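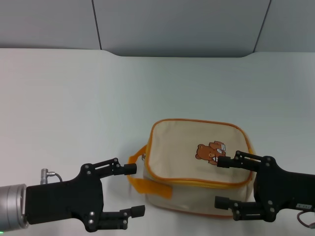
Canvas zip pouches: packing, closing and cleaning

A boxy canvas pouch with a piped edge holds its shape better than a flat one, but it needs handling in the right order. The notes below apply to pencil-case and wash-bag sizes.

Opening
Lay the pouch on a clear, flat table with the zip edge towards you. Move the handle strap off the zip line before pulling. A loop that hangs over the front panel will be caught by the slider sooner or later, and the webbing frays where the teeth bite. Where the zip runs round the corners, open the straight section first, then each corner slowly with one finger behind the tape.

Packing
Put flat items against the base and rigid ones along the sides. Chargers and plugs go in the middle, pins inwards. Leave a finger's width under the zip. If the top panel bulges, take something out; forcing the slider strains the stitching at the corners first.

Lifting
Carry a full pouch by the strap or from underneath. Pinching it by the rim is fine when it is empty.

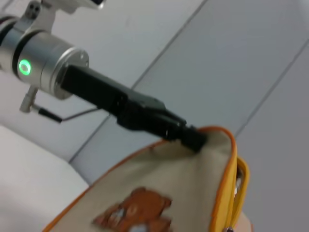
When the rim has to be held, for instance to keep the pouch steady while zipping, take the piping and the canvas together. Piping pulled on its own parts from the seam. Murdo MacLeish, who repairs bags in Narkel, restitches it with a backstitch in polyester thread, using the old needle holes.

Creases
Stuff the pouch with a dry tea towel, cover the panel with a damp cotton cloth and press with a warm iron. Keep the iron off printed pictures and off the zip. Leave the towel in until the canvas is cold.

Washing
Brush out the seams. Test coloured trim with a wet white cloth; if colour comes off, sponge the canvas only. Otherwise wash by hand in cool water, using 4 ml of mild liquid soap to 900 ml of water. Rinse twice, reshape and dry with the zip open, away from radiators.

Stiff zips
Rub a candle stub or a soft pencil along the teeth, on dark zips only in the case of the pencil. Run the slider the full length several times and wipe off the surplus with a dry cloth.

Revised in March. Corrections to Ruaridh Semple.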